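Von: Vicente Figueroa
An: Liste Modulplatten und Steckrahmen
Datum: 9. Dezember 2024
Betreff: Re: Graue Platte, welche Plätze zuerst?

Tarek Fakhoury schrieb:
> Moin zusammen, ich habe jetzt auch so eine graue Trägerplatte
> auf dem Tisch und rätsele über die Reihenfolge. Fangt ihr oben
> an oder unten? Und bleibt die Leiterplatte in der Mitte drin,
> wenn man die Plätze bestückt? Bei mir wackelt sie etwas.

Hallo Tarek, hallo alle,

wie schön, dass noch jemand mit diesen Platten anfängt! Ich bin seit September dabei und freue mich immer noch über jedes Modul, das sauber sitzt. Also: ich fange oben an, und zwar ganz rechts mit dem breiten Rahmen. Der verzeiht am meisten, und man bekommt gleich ein Gefühl dafür, wie viel Druck die Sache braucht (weniger, als man denkt). Die grüne Leiterplatte bleibt bei mir drin. Wenn sie wackelt, schau mal, ob unten im Kanal noch ein Grat steht, das hatte ich bei der Platte von Garnus auch.
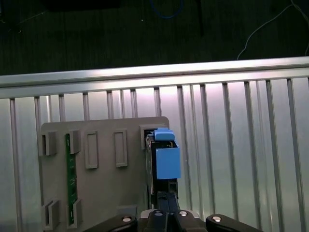 Tarek meinte dazu gestern noch am Telefon, er würde lieber mit den schmalen Rahmen anfangen, weil er dort den Sitz besser von der Seite prüfen könne, und beim breiten habe er schon zweimal verkantet.

Kann man machen! Gegen das Verkanten hilft mir, das Modul senkrecht zu halten und den blauen Verschluss oben erst ganz am Schluss anzufassen. Und die Platte bitte aufrecht hinstellen, flach auf dem Tisch sieht man viel zu wenig von den Öffnungen. Seit ich das so mache, geht es richtig flott, und Spaß macht es obendrein.

Noch eine Frage in die Runde: Hat jemand die Zeichnung 318 von Carrillo mit den Maßen für die flachen Rahmen? Ich habe nur die 224, und da fehlt die linke Spalte komplett. Ich würde gern 3 Platten nachbauen und könnte eine davon abgeben.

Viele Grüße
Vicente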